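Zutia community help > Arms and grippers > Kits and add-ons

Kornitico tabletop pack: worth it, or just use the free sim objects?

Posted by Wyn Landeg

Hi all, quick one, on my lunch so sorry if messy.

I run a small packing shop and we're looking at putting one arm on the mixed-goods bench. Before I spend real money I want to try it in simulation. Zutia base license came with the arm model and a handful of plain shapes. Kornitico sells an add-on pack with household stuff, snack boxes, tools, scissors etc, 135 a seat for the year. There's also the picking trainer that goes with it, which is extra, haven't priced that yet.

Ran the trial last night. Loads fine. Arm comes down, gets to where the scissors are, and then I'm stuck on whether the grasp it picks is any good. It goes for the blade end. On my bench the guys always pick scissors up by the loops, or flat across the middle. 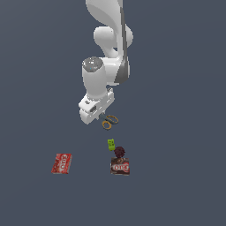

Boxes I'm less worried about, we do boxes all day. Small odd things are the problem. Anything round, anything with holes in it.

So what I want to know. Is the pack good enough to decide on buying an arm? Does the grasp choice in there match what a real parallel gripper would do? And does the trial limit anything, becuase the store page says "full content" but also says 35 objects and I could swear the list in the menu is shorter than that.

Running on a four year old desktop if it matters. No big graphics card.

Tegwen Lougher

Had the pack since June last year, two seats. Short version, yes buy it, but don't use it to decide on scissors.

Longer. The shapes are good. Collision shapes are a different story. What you see on screen and what the physics thinks is there are not the same thing. Scissors in the version I have are wrapped in a simple hull, so the finger loops are filled in as far as the gripper is concerned. You can't put a finger through a loop even though it looks open. That's why the planner won't ever pick the loops the way a person would, it just sees a lump there that's too wide and goes for the thin part.

Fix: object settings, collision, switch from "hull" to "parts". Slower but the loops become real holes. On your desktop maybe turn off the soft shading to get some speed back. Then rerun with the same start pose and compare.

Also check friction. Default is very grippy. I dropped ours a lot and half the grasps that looked great started slipping, and that was a lot closer to what we got on the bench with smooth cartons.

Boxes were close to real for us. Full ones anyway. Half empty bags and soft packs, forget it, the pack has nothing that squashes.

The trial list: scroll. There's a second page under the little arrow, I missed it for a week.

For deciding on an arm I'd say use it for reach and cycle time. Will the arm get to all of your bench, how long per pick. It's solid for that. For will-it-hold-the-thing, ask a dealer for a demo day and bring a crate of your own stuff. Dukthorpe did one for us and let us stay all afternoon.

Friederike Janssen

dont bother with the paid one imo. Biwott has a free object set, imports straight in. fewer textures and the labels look bad but who cares what the label looks like if your only testing picks

caveat, scale was off on some of mine, had to resize by hand. measure against the grid first

Hedvika Paulík

Disagree with Friederike a bit. If you're going to use a camera to find the objects later then the labels do matter, a lot. Plain textures and your detector learns nothing useful. If it's only arm motion, sure, free set is fine.

On the picking trainer, since Wyn asked in passing. Skip for now. I ran 1382 picks through it over a couple of weeks and the score it gives is a lift score only. Object leaves the table, counts as a pass. Doesn't check if it's still in the fingers at the drop point. You can add your own check with the event hooks, takes an evening if you've done any scripting. Support told me a hold check is planned, no date.

And save your settings under a new name before you switch to "parts". Updating the pack put mine back to defaults and I had to redo the lot.

Wyn Landeg

Thanks all. Found the second page, feel silly. Will try the parts setting tonight and drop the friction. Tegwen, do you remember what number you ended up at for cartons? Ours are the shiny coated kind.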